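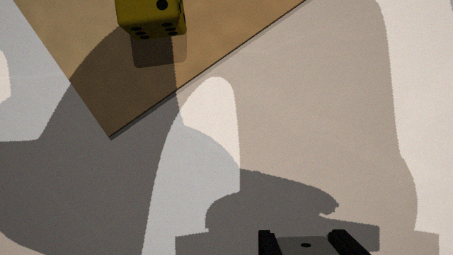
Shadows have been the main topic in my simulator for the past two weeks, so I'm writing down what I changed before I forget why.

The task is small. An arm with a wrist camera has to find a die on a square board, pick it up, and put it down somewhere else with a requested face on top. Everything runs in Flikura, the little sim wrapper I maintain for myself, and the part that finds the die is a separate process called Guva. Guva takes one color image from the wrist and gives back a position, a yaw angle and a guess at the top face. The planner does the rest.

For a long time I rendered without shadows. It was faster, and the pose estimates were very good. Then I turned on a single hard light, and the estimates got worse in a way I did not expect. The die itself was still found most of the time. The board was the problem.

Guva finds the board first and uses its edges to set up a local frame. The die's position is reported in that frame. The board is tan and the table is a pale gray-white, so I had been splitting them with a plain brightness threshold. When the arm's shadow falls across both, the shaded table gets a lot closer to the lit board, and the shaded board drops to a deep brown. The threshold then returned half a board with a curved edge, and the line fitter did its best with the curve. The yaw came out wrong, and the gripper closed at the wrong angle.

I logged 729 renders, which is nine light directions by nine arm poses by nine board rotations. Guva rejected 70 of them outright. Those didn't worry me much, as a rejected frame only costs a retry from another pose. I was more interested in the ones it accepted with a bad yaw. I set the limit at 15 degrees, past which the fingers hit a corner of the die on the way down, and went through everything over that limit by hand. Nearly all of them had a shadow boundary crossing the board.

The first fix was to stop using brightness. I convert to a space where hue and saturation are separate and threshold on those. Tan stays more or less tan in shadow, at least with my light, which is a neutral white with some gray ambient. The table has almost no saturation either way. That got the full board outline back in most of the bad renders.

The second fix was in the line fitter. It used to take the four strongest edges, and a crisp shadow boundary is a very strong edge. Now it checks each candidate against the board mask and throws it out if the color on both sides is the same hue. It also accepts two edges meeting at one corner, which matters when the wrist is low and the camera only gets part of the board. I know the board is square, so two edges and a corner are enough for the yaw. The center comes from the known side length.

Reading the face is still weak. When the die is near the border of the image, the top face is often clipped and a side face is easier to read. Guva used to report whichever face had the most visible pips, so a one on top with a six on the side came back as a six. I had a workaround for this in the planner, and I have taken it out. Guva now works out which face points up from the pose and says "unknown" if too little of it is visible. The planner moves the wrist to center the die and asks again. This adds a move to some runs and I'm fine with it.

Bohumila Kuruc read an early version of these notes and asked why I don't just train on shadowed images and skip the color work. I might. I have a loader called Irnport (a typo in the repo name that I never fixed) that could feed the renders to a small network. For now I like being able to look at a mask and see which step went wrong.

One thing I left alone is shadow quality. The shadow map is low resolution and the outlines come out stair-stepped, especially near the gripper. I tried doubling the map size on Thursday and the yaw errors didn't change enough to justify the render time. Softer shadows may be a different story, since the hue check looks at a narrow strip on each side of the line. I haven't tested that.

Next is Tannous, the branch where the light direction changes between planning and grasping. The board estimate is currently cached after the first look, so I'll have to decide when to throw it away.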